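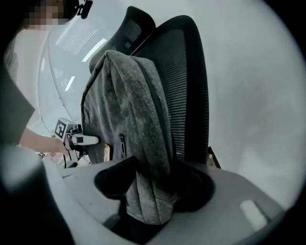
Source: Losholm project, hand-held trials, Traltham. Photo by the authors.

Figure 4. View from the camera on a hand-held gripper during the office chair task, with the facing gripper at the left side of the gray item. The second view, further down, has the facing gripper at the right side.

4.2 Soft items and the facing gripper

We had gone into the chair task expecting it to be one of the easier ones, and we should say plainly that we were wrong. The item is soft, rounded at the top, and covered in a mottled gray fabric, and it stands against a mesh backrest that offers very little to push against. Both grippers have to work on it together, and an operator who is perfectly happy moving boxes may need a good while to find a comfortable way of coming in from the side.

We compared two sets of fingers, the Sulell and the Jara, over 407 recorded attempts. The Sulell fingers were the clear favorite among our operators, who liked the way they settled into fabric without much squeezing. The Jara fingers held on more firmly once they were in place, but they tended to gather up a fold of cloth along the way, and letting go of that fold cost time — sometimes more time than the lift itself.

The camera view mattered more than we had guessed. With a wide lens mounted this close, the gripper's own body fills much of the lower part of the view, and the item's bottom portion is hidden by it. What stays in sight is the upper part of the item, the chair's headrest, and the marker on the facing gripper. We came to rely on that marker a great deal, and attempts in which it dropped out of sight for long stretches were set aside and looked at by hand.
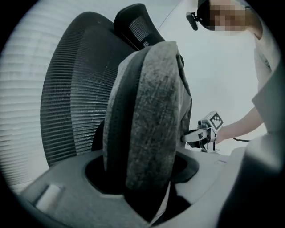 4.3 Filtering the recordings

Across all tasks we collected more than 1,000 attempts, and each one went through the same check before it was used for training. Attempts with a long gap in marker tracking were removed, and short gaps were filled in from the motion on either side.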